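About Lorix

Lorix helps small companies and schools plan the purchase of their first robot arm. We started in Hamel with 2 people and one borrowed desk, and today we are a team of 13. We do not sell robots. Our clients pay us for a clear budget and an honest list of what they will need.

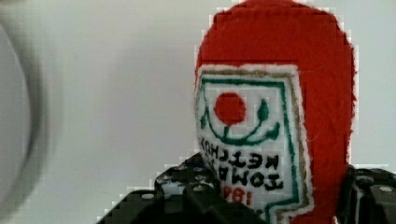 The arm is often the easy part of the budget. Grippers, cables, tables, spare fingers and training hours are forgotten, and then the money is finished in October. For this reason every plan we write keeps 15 percent in reserve.

Before a client signs an order, we try the work on a table with everyday objects – plates, bowls, toy food. Our client Skallon changed its choice of gripper after such a trial.

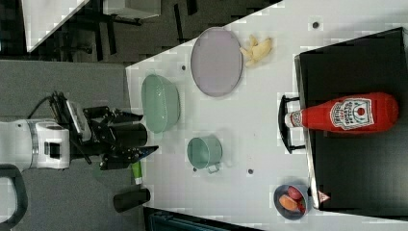

Arm and gripper at the table with the toy stove

We also look at the room: floor space, power, and who will take care of the machine in the second year. The final plan is written in simple language, so a school director can read it without an engineer.

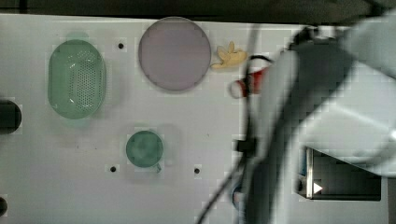 Our second office is in Lustach. Visits are free of charge, please write to us first.

Page updated 2025-07-06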